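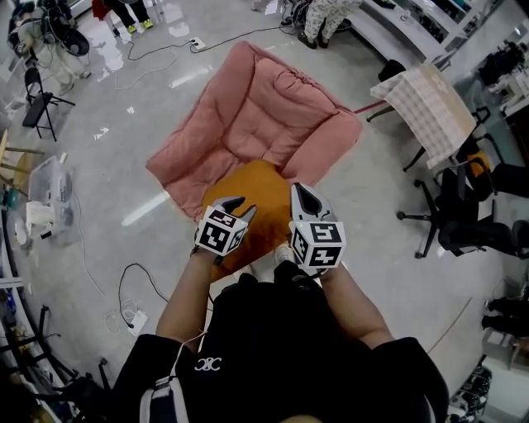 I have been trying to get rid of the couch for two years, and in December I finally did it. The couch was a Stalar three-seater that I bought used when I moved to Fistport. It was too long for the wall and too deep for anyone under six feet, and it took up most of a living room that wasn't big to begin with. The plan was to live closer to the ground for a while, with seats like the big pink quilted one, the kind shaped like a low armchair with raised sides, and an orange cushion on top for a bit more height. I didn't want to buy another couch until I knew I missed having one.

Getting it out was the worst part. I am on the third floor and the stairs turn twice. The legs came off with a wrench, which helped a little. The charity shop on Amundsen Street would not take it on account of a tear in the back, so I paid $40 for the city pickup and dragged it to the curb the night before. It rained. They took it anyway.

The first week I didn't like it. My knees hurt when I got up and I kept carrying my dinner to the kitchen counter and eating standing. The coffee table was the problem. It was made for couch height, and from the floor it came up to my chest. I sold it and bought a low one from Greriretti, a small furniture place out past the bus depot. It is 44 inches long and has a shelf underneath where the laptop goes. They had a nicer one in darker wood but it was more than I wanted to spend.

By the third week my knees had stopped complaining. I sit differently now, and I change position a lot more than I did on the couch. I also go to bed earlier. On the couch I used to fall asleep with the TV on and wake up at two with a stiff neck, and I haven't done that once on the floor.

A few practical things for anyone thinking about it.

The floor gets cold. I have a rug now and I should have bought it first. A thick pad under the rug matters more than the rug itself.

You will see every crumb. I sweep most days, which I never did before.

Lamps need to come down too. My standing lamp shone straight in my eyes from down there, so I moved it to the bedroom and put a table lamp on a stool.

The TV was too high. I took it off the wall and set it on a bench. There are 4 holes in the plaster that I still need to fill.

Guests are the open question. My parents came over for lunch and my father took the one kitchen chair and stayed in it all afternoon. My mother sat on the floor and said it was fine, but she needed a hand getting up. I have since bought two folding chairs that live behind the bedroom door. Friends my own age don't seem to care either way, although one of them asked if I was moving out.

I haven't decided if this is permanent. The lease is up in the summer and the next place might have room for a proper couch, a shorter one this time. For now I am going to fill those holes, and I'm still looking for something to put against the long wall, where you can see the marks the old one left in the paint.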